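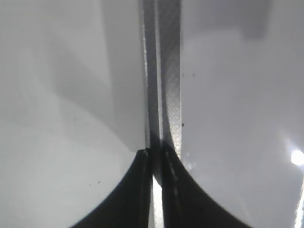
A reader wrote in to ask whether a dotted texture and a diamond one are two separate things, and if so, why does every shop call the lot of it knurling? Good question, and it's the one that got me to rewrite this page from top to bottom.

Knurled and textured strip
From Waviveck, the small workshop encyclopedia
Last changed October 22, 2025

Knurling is a pattern of small ridges, points or dimples put on a surface so that it can be gripped, or so that it looks nice (often both). Most people meet it on round things: the handle of a screwdriver, the barrel of a dart, the end of a micrometer, the bar in a gym. This article is mostly about the flat sort, which gets far less written about it, and which I happen to have drawers full of.

The name

A knurl is an old word for a knob or small lump, related to the "gnarl" in gnarled. You say it with a silent k. Strictly speaking the knurl is the little hardened wheel that makes the pattern, and knurling is both the job and the result. On flat stock you'll hear "textured", "patterned", "checkered" and "knurled" used as if they were all the same word. Purists mind about this. I used to mind and have given up!

Patterns

Straight: parallel ridges, all going one way. Common on knobs you turn with finger and thumb.

Diagonal: the same, but on the slant. I find it slippery in one direction and grabby in the other.

Diamond: two sets of slanting lines crossing each other. If each set leans 30 degrees from the centre line, the diamonds come out with a 60 degree angle between the lines, and that's the usual arrangement on bought wheels.

Dotted: what you get when the crossings are very fine, or when a pattern of separate pips has been pressed in. So, to go back to the reader's question, a diamond pattern can look dotted if it's small enough, but a dotted one needn't have any lines in it at all. Try a magnifier before you order more of the same. I have ordered wrongly twice and both lots are still here.

Coarse or fine is given on many wheels in teeth per inch. Fine ones are often marked 33, and the coarser ones have lower numbers. Metric wheels give the pitch in millimetres, so a bigger number means a coarser pattern, the other way about. Have a careful look at which sort you've got.

How it is made

On round bar in a lathe, the wheel is either pushed into the metal until it squashes it into shape (form knurling) or set at an angle so that it cuts (cut knurling). Form knurling makes the work a little fatter, because the metal pushed out of the grooves has to go somewhere. Cut knurling takes metal away and puts less strain on thin parts.

Flat strip is another matter. In quantity it's run between rollers, one or both with the pattern on. At home you can file it, which gunsmiths and patient people do, or scribe it on a milling machine line by line. I did a piece 11 inches long by hand one December and my thumbs remember it. 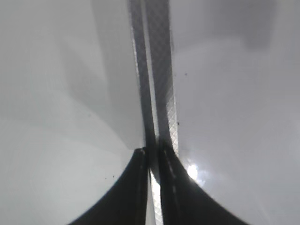
Plain strip and patterned strip behave differently once you start putting them side by side, and lighting has a lot to do with it. A polished face gives you one bright streak and the rest goes grey. A crosshatched one breaks the light up, so you judge it from the ridges. With the pair of strips here you'd want to look along the right edge of the right-hand one, where the light catches the raised parts and they come up silvery white, and the diamonds are easy to make out; further in, both strips go darker and you could easily take the pattern for something finer than it is. When I'm matching an old piece I tilt it under the lamp until the ridges show like that, then compare.

Matching and buying

I get most of mine from Skatard, whose offcut bin is a joy (bring a bag). Detesine sells it in longer lengths with the pitch written on the label, and that's worth paying a bit extra for. Min used to do a narrow one with a plain band down one side, lovely stuff for drawer edges, and I've got 3 lengths of it left that I keep not using.

Cleaning

An old toothbrush and washing-up liquid, brushing along the lines first and then across. Dry it well, particularly if it's steel, as water sits in the grooves. Wire brushes will do for a very clogged bit of steel but they scratch aluminium something rotten. For hand cream and general grime on tool handles, a bit of white spirit on the brush first.

See also: Checkering (wood); Coin edges, reeded; Fluting; Lathe, wheels and holders; Non-slip strip for steps; Tread plate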